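Iltero 1053 electric steamer, a review after one winter month
By Rianne Meijer
Dec 31, 2018

I eat steamed buns for breakfast almost every day, and until recently I made them in a bamboo basket over a pan of water. It works, but I must watch the water, and twice I forgot it and burned the pan. So I bought the Iltero 1053, the small electric one with the round pot. I have now used it over 30 times and I think I know it well enough to write something.

It is a simple machine. There is a white base with one small knob on the front, a stainless steel basket with holes in the bottom, and a glass lid. No display and no music when it is finished. The one from Hurley, which I tried at the home of my friend Fiorella Bellini, has a timer with many programs, and she uses only one of them.

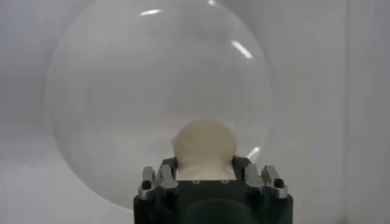
How the buns come out

Good. I compared with my bamboo basket and the difference is small. The skin of the bun is a little more moist at the top, because glass does not absorb the steam like bamboo does, and drops can fall on the dough. When I lift the lid I do it fast and to the side, and then the drops go on the table and not on the breakfast.

Frozen buns from the supermarket need 24 minutes by my taste. The box of the steamer says less, but then the middle was still cold. Fresh dough goes quicker. I leave a good space between the buns — they grow more than you expect, and if they touch each other the skin tears when you take them apart.

They also stick to the steel. I tried oil, which made them greasy, and then small squares of baking paper, which is fine if you do not cover all the holes.
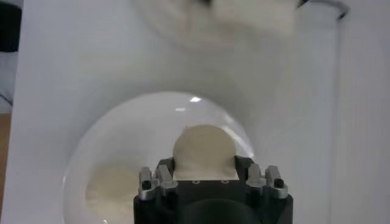
With vegetables I am less satisfied. Broccoli is okay, carrots take very long, and potatoes I gave up. Fish I did not try, I do not want the smell in the basket. For reheating rice in a small dish it is better than my microwave.

The lid and the knob

The lid closes well. It has a metal rim and a small hole where the steam comes out, and you should turn this hole away from the wall or from your face. I like that I can look inside without opening, at least in the first minutes. Later the glass is all foggy. The handle is cream colored and big enough to hold with an oven glove.

About the knob I have a complaint. It is small and it turns too easily. When I wipe the base with a cloth I move it without noticing. I now pull the plug before I clean, as the manual also tells you, so I cannot be too angry.

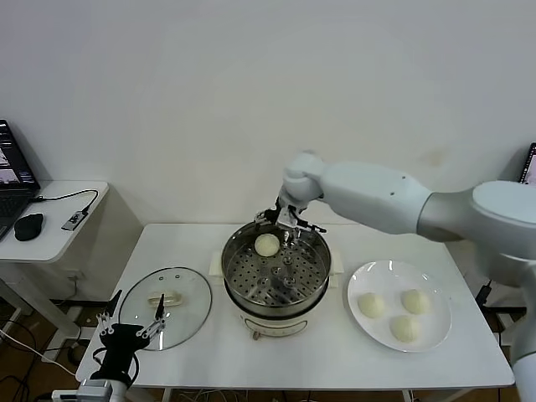
One bun in the basket, the others on the white plate. Lid on the left.

Space and cleaning

It does not need much of the table, but remember that the lid must lie somewhere too, and also a plate. I put something folded under the base for protection of the table. The basket I wash by hand with a soft brush from below, this is the best way to get dough out of the holes.

Should you buy it?

If you cook for one or two persons and mostly buns or dumplings, yes. For a family I would look at the Prestis with two levels, although it is higher and I do not know where you would store it. I give the Iltero four stars. The fifth one I keep for the day they make a better knob.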